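Walking access to the Rukeck viaduct from the Janby side

Posted in: Walks, Bridges and Viewpoints

ledger_stone
March 29, 2019
I am trying to confirm the pedestrian approach to the Rukeck viaduct from Janby. The council leaflet says the east stair is open all year. The walking map shows it as closed and sends you along the towpath to the west ramp. I have one afternoon and would like to cross in both directions.

pontoon6
The leaflet is out of date. The east stair has a locked gate at the second landing. Use the west ramp: leave Janby station by the rear exit, turn left, follow the towpath to the pumping house, then take the signed path up. The gradient is steady and there are no steps.

halfgauge
Disagree with the above. The gate is locked in winter only. I went up the east stair last May and came down the same way. It has 100 steps and the handrail is sound. The sign at the bottom gives the deck length as 1,597 metres, parapet to parapet.

pontoon6
That figure includes the approach embankments. The deck itself is shorter. Last May was also before the resurfacing, so I would not rely on it for the gate.

wedia_walker
Wedia side here. Both of you are partly right. There are two gates on the east stair. The lower one is seasonal, the upper one is shut whenever work is going on above. If you can see orange netting from the station footbridge, take the ramp.

For timing, I allow nearly 100 minutes for the full crossing and back, with stops. The walkway is on the south side only, so the view is downstream towards the Ostapchuk weir. Upstream you get the railway fence.
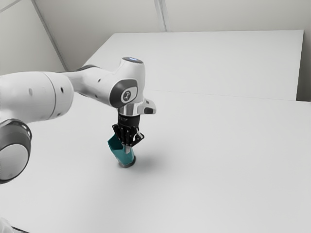

White robotic arm over a white tabletop, computer render.

ledger_stone
Thanks. Is the south walkway wide enough for two people to pass? The map only says "narrow".

halfgauge
Yes, except at the refuges, where the lamp standards are set into the path. You step aside there. Cyclists are supposed to dismount and most do not.

pontoon6
It is narrow for the whole length. Two people with rucksacks will touch. I would go early, and cross from the Janby end first so that the wind is behind you for the exposed part.

wedia_walker
The wind is westerly more often than not, so from Janby it would be in your face. Check the forecast before choosing an end. The last bus back from Wedia leaves at 6 and does not wait for the train.

ledger_stone
Noted. I will plan on the west ramp, look for the netting from the footbridge, and start from whichever end the forecast favours. I will post the state of both gates when I am back.

halfgauge
Please do. If the lower gate is open, try the stair anyway. The second landing has the better view of the arches.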